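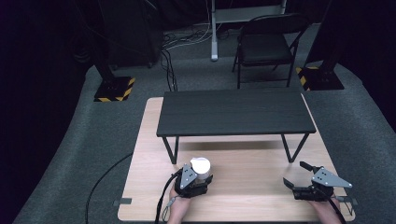 **Talk notes, Monday, November 15, 2021. Shop night at Polten, 40 minutes with questions**

*(Wait for people to sit. Say hi to the Dalard folks in back.)*

Hi everybody, I'm Sewwandi. I'm going to talk about Cavach, which is a pair of grippers you hold in your hands, and which has eaten every free evening I've had since July. I love this thing. I'll try to get to the parts that went badly too, because those are the parts you'll want if you build one!

### Why handheld

- I wanted to teach a robot arm to do small table chores. I don't have a robot arm.
- So: build the hands first. Hold them, do the chore yourself, record what the hands did. The arm can come later (Iresha is pricing motors, ask her, she has opinions).
- Squeeze to close, let go to open. My niece got it in a few seconds.
- Slide stays up. Point at the left one, closed on the cup. Right one is open.

### The plates

- Gray metal triangle on top of each gripper, holes in it for mounting things.
- First version was one big square plate. Way too heavy up front, my wrists were done after ten minutes. Cutting it down to a triangle took off a lot of weight and we kept the hole pattern.
- Drill the holes BEFORE you cut the outline. I did it the other way around on the first pair and the drill press threw one across the shop. Clamp your work, people.
- Pass around the bad plate here. Get it back this time.

### Fingers

- Printed, black, two per gripper. Version 1 fingers were perfectly flat and smooth and a cup slid right out of them.
- Then I glued on strips of bike inner tube. Great grip, but the cup stuck to the finger when you opened up, and it would tip over on release.
- What we use now is a softer print with shallow ridges. Iresha's idea. I argued against it for a week and she was right.
- Print them lying on their side. Standing up, they snap along the layers. I have a jar of snapped ones, come see me after.

### The cup task

- The cup is our test for everything. Pick it up off the board, set it on the little black table, take it down again.
- Sounds easy, and with your own fingers it is. With grippers you lose all the feeling in your fingertips, and you find out how much you were leaning on that.
- The slats on the black table are mean. If the cup comes down at a tilt, the rim of the base finds a gap. Good practice, so I left it alone.
- The wood board is clamped down along the front. Before the clamps it crept toward me a little with every try, and by the end of a session none of the recordings lined up.
- Last week: 77 tries logged. *(pause, people like this number)*

### Cables

- OK, cables. They run down past your wrists and away. I know. It's the first thing everyone asks.
- We went wired on purpose for this version. Battery packs on the hands brought back all the weight I'd just cut off.
- Leave slack at the wrist. More than you think. A tight cable pulls the gripper back just as you reach, and you start fighting it without noticing.
- The connector needs strain relief. A zip tie through one of the plate holes does the job. I lost 2 connectors before I did this.
- Route the long runs off to the side, and look at the floor before you step back.

### If you want to build one

- Start with one hand. Really. Get it closing smoothly before you make the mirror copy, or you'll fix every problem twice like me.
- Drawings and print files are on the Pillai drive, in the Cavach folder. The file marked "final" is old. Use the one marked "ridges."
- Shop rules apply for the drill press, see the sheet by the door.

### What's next

- Stiffer spring in the left one, it feels mushy next to the right.
- A lighter trigger for smaller hands.
- Harder chores. Iresha wants folding a towel. I want pouring, over a tray, with a mop close by.

*(If there's time: let 2 people come up and try the cup. Right hand only to start. Sleeves up, watches off.)*

Questions. If someone asks what it cost, the parts list is on the last page of the handout.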